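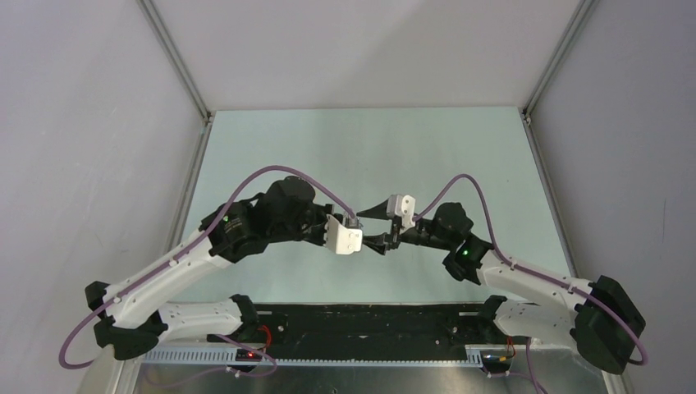
Two robot arms, grippers nearly touching over a pale tabletop.

How to Teach Your Dog to Free Stack Before a First Show

3 min read

Quick one, show season's on top of us and I keep getting the same email. Dog won't stand still in the ring. Dog stands fine at home, then walks off the second the judge looks over. So, free stack. No hands, dog sets its own feet, looks at you, holds it.

What you need: show lead (mine's a thin Jostemero, any light one works), something with grip underfoot, treats cut tiny. Pea size or smaller. I use a Rultex mat on the kitchen floor because tile is hopeless. Dog should be hungry but not starving.

Keep sessions short. Two minutes, then quit. Do three or four of those a day and you'll get further than one long slog where everybody's mad by the end.

Step 1. Stand in front of the dog, treat at nose height. Not above it. Lift your hand and the rear drops into a sit, every time. Wait. The moment all four feet are still, say yes and pay.

Step 2. Fronts first. Step a little to the left or right and the dog shifts weight to follow. When the front feet land square under the shoulders, mark it, pay, walk off, start over. Don't bend down and fix the feet. Resist!

Step 3. Rears. Harder, most dogs dont know they have back feet. Walk the dog over a low pole or a broom handle for a few days first. Then walk forward into the stack and stop smooth. If a rear foot's too far under, take half a step back yourself so the dog comes forward a hair. 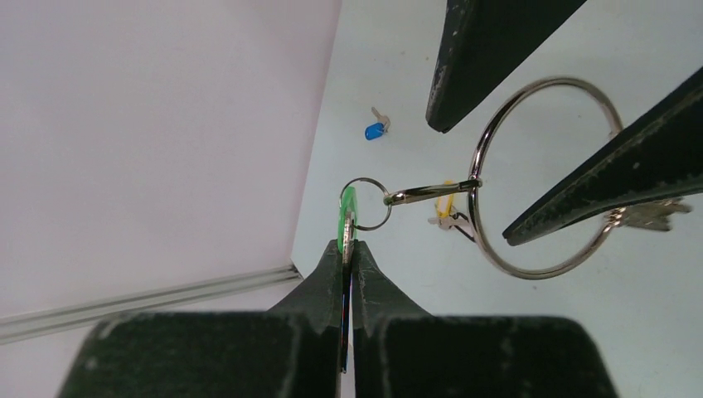

ADDING TIME AND DISTRACTION

Only once the feet are right more often than wrong. Count one second, pay. Then two. Then three, then back to one so it isn't always getting harder. Build to twenty or so, a real judge won't need more than that in one go but the lineup can drag.

Next, a stranger. Friend walks past. Friend walks up, offers a hand, touches the head, runs a hand down the back. Pay through all of it at first - steady drip of treats. Have them look at the bite last, and keep it gentle.

Then go somewhere loud. I took my young bitch to the Brendside spring match in May, held in the Goicoechea hall, 2 rings going and a concrete floor that echos like crazy. She was armband 139 and stacked beautifully facing the wrong way. Fine. Paid her anyway. Parking lots are good practice too, or outside a feed store 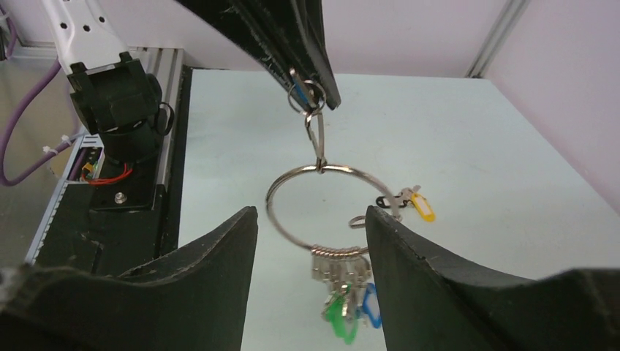

with the cart noise and the other dogs coming and going. Start at the far end, work closer over a week or so.

Common problems:

Creeping forward - you're holding the bait too far out. Bring it in toward the dog.

Head way up, back all wrong - bait's too high. Drop your hand.

Stacks for food only - put the treats in a pocket, pay after, mix up how many.

Bored, flat, tail down - quit. Play tug. Try tomorow.

Last thing, have somebody film you from the side, judge's height. You'll see stuff you can't feel from the front. Mine leaned back for weeks and I had no idea until I watched it.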